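Looking after the Mahuika hand-held gripper: fingers, plate, label and camera check

By Glykeria Mavromatis, Kellavwood workshop

This page is for everybody who takes a Mahuika home for recording and has to keep it in good order between the visits to the workshop.
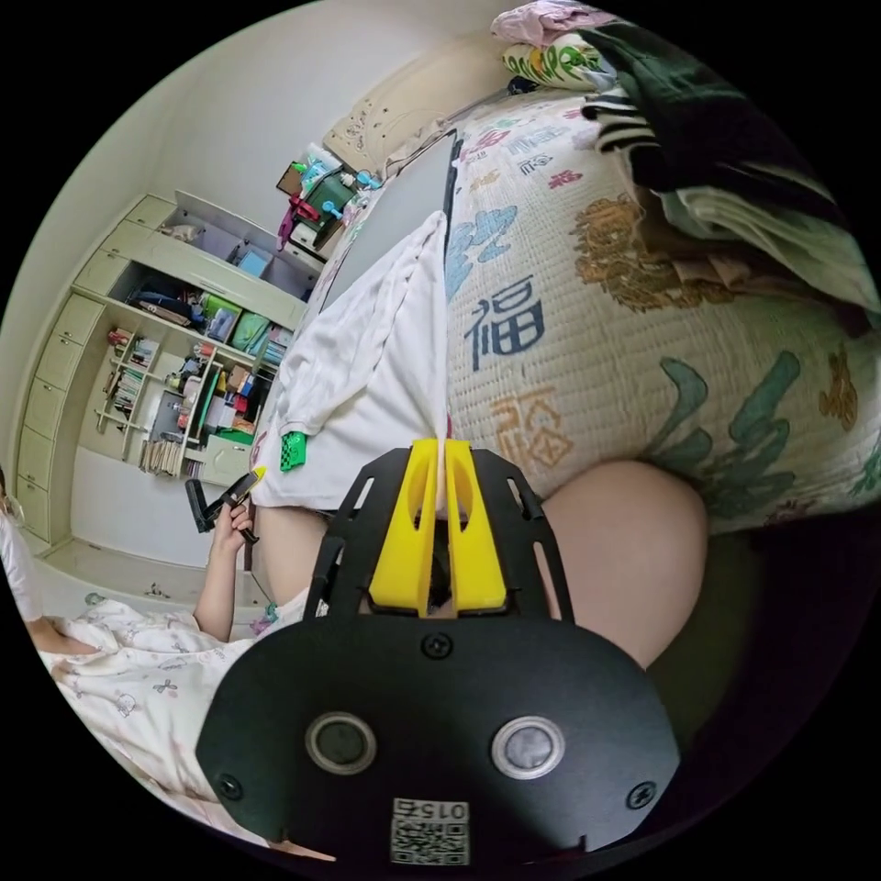
I wrote the first version in April for the new people, and I have now added the part about labels and the part about sticky fingers, which were the most common questions. The work is not difficult. You can do it at a kitchen table, with a lamp and a small tray for the screws. Please read the whole page once before you take out the first screw.

What you need

A small Phillips screwdriver with a good tip. A soft brush, for example an old toothbrush. A lint-free cloth. A little isopropyl alcohol. The spare bag that came in the case, with screws and one pair of yellow fingers. The printed check sheet from Takell.

Do not use a powered screwdriver. The black plate is plastic and the threads are cut directly in it, so they forgive very little.

Before you start

Stop the recording, wait until the light on the camera is off, and take out the memory card. Put the card in its own box, away from the table. Signe Lindqvist once vacuumed a card together with the crumbs, and we lost a whole afternoon of laundry folding.

Write down the number on the white label at the bottom of the plate. When you hold the tool in the normal way the digits can be upside down for you, so turn it round and read carefully. A 6 and a 9 are easily exchanged, and then two units have each other's history in Takell.

Cleaning

1. Brush the dust out of the finger slots first. If you were working with blankets or towels, there will be fibres in them. Pull long threads out with tweezers, slowly, in the direction of the slot.

2. Brush the angled slots in the upper arms of the plate.

3. Wipe the inner surfaces of the fingers with alcohol on the cloth. Never pour it on the finger.

4. Wipe the round openings in the plate, including the grey rings. No alcohol here, only a dry cloth. On the older units it made the rings dull.

5. Let everything dry for 11 minutes. I know it feels like too much. The gap behind the fingers dries much slower than the outside.

6. Close and open the tool slowly, with your ear near to it. A scratching noise means there is still something inside.

Removing and changing the fingers

Change the fingers when the edge is rounded, when you see a white stress line beside the slot, or when they do not meet evenly at the tips. Always change both. One new and one old finger will never close straight, I have tried it many times.

Open the tool fully. Loosen the centre screw, the one just below the fingers, by one turn only. Now loosen the lower left and the lower right screw, also by one turn. Go back to the centre and take it out completely, then take out the two lower ones. If you remove one lower screw completely while the others are still tight, the plate bends, and a crack can start at the nearest opening.

Lift the plate towards yourself. Do not pull it by the arms. It will come with a small click.

The fingers now sit free on their carriers. Push each one upwards with the thumb until it leaves the carrier. Look at the carriers: they should slide with the same resistance on both sides. If one is heavier, clean the rail with the dry brush and try again. We do not put oil on it. Charalambos Papadakis did put oil on one, with the best intentions, and after some days the rail had collected so much fluff that he had to take the complete unit apart.

Press the new fingers down until you feel them stop. Check that the slots stand parallel and that there is an equal narrow gap from bottom to top when the tool is a little open. Put the plate back and start all the screws by hand before you tighten any of them. To find the old thread, turn the screw backwards until it drops a little, then forwards. Tighten the centre first, then the lower ones, a quarter turn at a time. Stop when the head touches the plate and the screwdriver starts to resist. It should be snug — the plate must not move, but you should not see it dip under the screw head either.

Checking the closing

Take a sheet of normal office paper and close the fingers on it. Pull gently. It should hold over the full height of the fingers. If it holds at the bottom only, the fingers are not seated completely and you have to open the plate again.

Next take something soft, such as a corner of a bedspread or a thin shirt. Pick it up, lift it, put it down. Do this 17 times without hurry. If the cloth gets caught in a slot, look for a burr on the edge of the plastic and remove it with fine sandpaper. One or two light strokes are enough.

Checking the camera view

Put the memory card back and record a short clip with the fingers opening and closing. Watch it on the tablet. You want to see both fingers upright, side by side, near the middle of the lower part, with the plate below them. Compare it with the reference picture for your unit in Takell. If the fingers lean to one side in the new clip, the camera mount was probably pushed while you worked. Loosen the mount, turn it back, and record again.

Please make this clip in a place like the one where you are going to work. A white table hides problems of exposure. A bed with a pale cover near a window shows them directly, and bedrooms are where most of our folding and tidying is done.

Also watch your posture in the clip. If you sit with the legs drawn up, the knees come in very near to the plate. It is not a fault of the tool and you do not need to send it back to us, but look whether the fingers still have free room on both sides.

The label

The QR code is how Takell knows which unit made the recording. Wipe it only with a dry cloth. If a corner comes up, press it down and put a strip of clear tape over the whole label, not over the corner alone. If the code cannot be scanned any more, type the digits by hand, with the zero at the front, and write to Rosimeire Seixas for a new label. Do not print one yourself. We had two different sizes in use for a while and the scanner did not like the small one.

Open and close cycles

Takell shows the count for each unit under Service. We plan a finger inspection every 263 recordings. If you reach the number in the middle of a task, finish the task first.

When to stop and send it in

Send the unit back if the plate has a crack at any screw or opening, if a screw turns without getting tight, or if one finger closes visibly later than the other after you have cleaned the rail. Please do not use glue. Volier repairs the plates for us and they can replace a broken one quickly, but a glued one they must first cut apart.

Put the used fingers into the bag marked OLD and return them with the unit. Angeliki Giannakopoulos measures the wear on them, and she would like to get them unwashed.

Last updated: 30 June 2024

Contact: Kellavwood workshop, Mahuika support desk | © Kellavwood workshop. All rights reserved. | Back to top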